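Mantenimiento de celdas bimanuales
Unidad 4. Puesta a punto de una celda de dos brazos para montaje de bastidores
Apuntes de clase. Prepara: Hertta Honkanen
Versión del 6 de noviembre de 2022

Sustituye a la hoja repartida en marzo. Cambian el apartado 3 (cables) y la tabla de revisión del final.

La celda de prácticas, que en el taller llamamos Koval, tiene dos brazos montados a ambos lados del borde de la mesa. La tarea de referencia es el montaje de un bastidor blanco con postes verticales. Los dos brazos trabajan a la vez al pie del poste, y de ahí salen casi todas las exigencias de la puesta a punto.

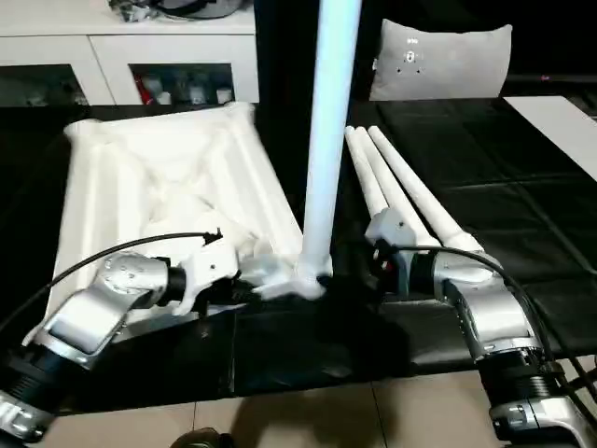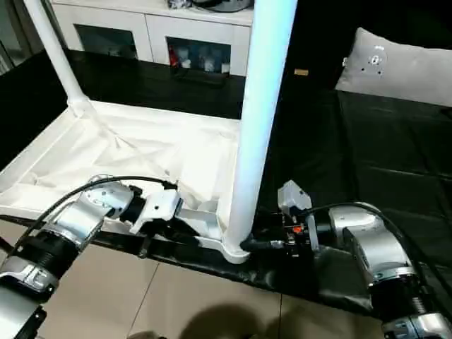 Los dos brazos entran desde las esquinas delanteras y trabajan sobre una superficie cubierta de negro.

Respecto a la hoja de marzo, Bent Eyvindsson pidió que se corrigiera el orden de los apartados: en su turno habían calibrado primero las pinzas y después habían tenido que aflojar una base, con lo que la calibración quedó inservible. Propuso que la comprobación de las bases fuera siempre el primer paso, aunque la celda no se hubiera movido. Así queda en esta versión.

1. Antes de dar tensión

1.1. Pulsar la parada de emergencia y dejarla enclavada. Colgar la tarjeta de intervención en el armario de mando.

1.2. Comprobar las bases de los dos brazos. Se tira de cada base con la mano en las dos direcciones horizontales. No debe notarse juego. Si lo hay, se reaprieta en cruz, con dinamométrica, al par que figura en la ficha de la celda.

1.3. Revisar los fuelles de las articulaciones. Se buscan grietas en el fondo de los pliegues, que es donde aparecen primero. Para verlas hay que extender el fuelle moviendo el brazo a mano con los frenos liberados, y eso lo hacen siempre dos personas: una sujeta el brazo y la otra acciona el desbloqueo.

1.4. Retirar de la zona de trabajo todo lo que no pertenezca al montaje.

2. Superficie de trabajo

La cubierta negra da buen contraste con las piezas blancas, pero tiene dos inconvenientes. El primero es el brillo: según el ángulo de la luz, un reflejo puede confundirse con el borde de una pieza. El segundo son las arrugas. Una pieza ligera apoyada sobre un pliegue queda inclinada y la pinza la toma torcida.

Procedimiento:
Soltar las fijaciones del borde delantero.
Estirar desde el centro hacia fuera.
Fijar primero el lado trasero y luego el delantero.
Comprobar que el sobrante del borde delantero no alcance la zona de giro de los codos.
Encender la iluminación de trabajo y mirar la imagen de la cámara antes de seguir.

Si quedan reflejos en la zona del poste, se cambia la orientación de la luz. No se modifica el umbral de la cámara para compensarlos.

3. Cables

Es el apartado con más averías. En nuestro registro hay 38 intervenciones sobre esta celda y la mayor parte corresponde a cables de pinza: conectores flojos, cubiertas rozadas o un bucle demasiado corto.

Cada cable de pinza debe formar un arco libre por encima de su brazo. El arco se ajusta así:

a) Llevar la muñeca a un extremo de su giro y después al otro. El cable no debe quedar tirante en ninguno de los dos.
b) Plegar el codo al máximo. El cable no debe entrar en la articulación.
c) Llevar los dos brazos a la postura de trabajo conjunto, con ambas pinzas cerca del pie del poste. Los dos bucles no deben tocarse ni engancharse con el poste.

La prueba c) se hace con el poste colocado. Sin él se da por buena una holgura que luego no existe. Un bucle largo es tan mal ajuste como uno corto, porque se engancha en los extremos de las piezas que están tumbadas en la mesa.

Las bridas se aprietan lo justo para que el cable no deslice. Se corta el sobrante a ras.

4. Pinzas

4.1. Comprobar el apriete de los tornillos de la pinza. En las piezas impresas en 3D se usa destornillador manual, nunca atornillador eléctrico: la rosca se arranca con facilidad. Si un tornillo gira sin apretar, se cambia la pieza. No se rellena con adhesivo.

4.2. Limpiar las superficies de contacto con un paño sin pelusa. El polvo de las piezas blancas se acumula y reduce el agarre.

4.3. Poner a cero la apertura. Se cierra la pinza en vacío a velocidad lenta, se registra la posición y se repite tres veces. Si las lecturas no coinciden, hay holgura mecánica y se vuelve a 4.1.

4.4. Ajustar la fuerza. Se empieza por el valor más bajo de la ficha y se sube hasta que una pieza tubular, sujeta por un extremo, no gire al empujarla con un dedo. La celda estará parada y en modo manual durante esta prueba.

5. Prueba de los dos brazos

Se ejecuta el programa Nerkton a velocidad reducida, al 20 % de la nominal. El programa lleva primero un brazo al pie del poste, lo deja quieto y acerca el segundo. Se repite cambiando el orden. Solo después se mueven los dos a la vez.

Durante la prueba una persona permanece en el mando con la mano en la parada. La otra observa los cables. No se intercambian los puestos sin parar la celda.

Causas habituales de parada en esta prueba:
Distancia entre muñecas por debajo del límite. Revisar la posición del poste antes que el programa.
Par excesivo en un brazo. Suele indicar que los dos tiran de la misma pieza en direcciones opuestas.
Pérdida de señal de pinza. Volver al apartado 3.

6. Periodicidad

Cada turno: 1.2, 1.4, cables a la vista, limpieza de contactos.
Cada 216 horas de marcha: apartados 1 a 5 completos.
Cada 2000 horas de marcha: lo anterior y cambio de fuelles y cables de pinza, aunque no presenten daños.

Las horas se leen en el contador del armario, no en el parte.

Práctica

Por parejas, realizar los apartados 3 y 4 completos en un brazo y anotar las tres lecturas de 4.3. Después, intercambiar los papeles en el otro brazo. La hoja de registro se entrega a Hoi-yan Chu al terminar. Los recambios están en el armario del taller Kumcombe; la llave se pide antes de empezar y se firma la salida de cada pieza.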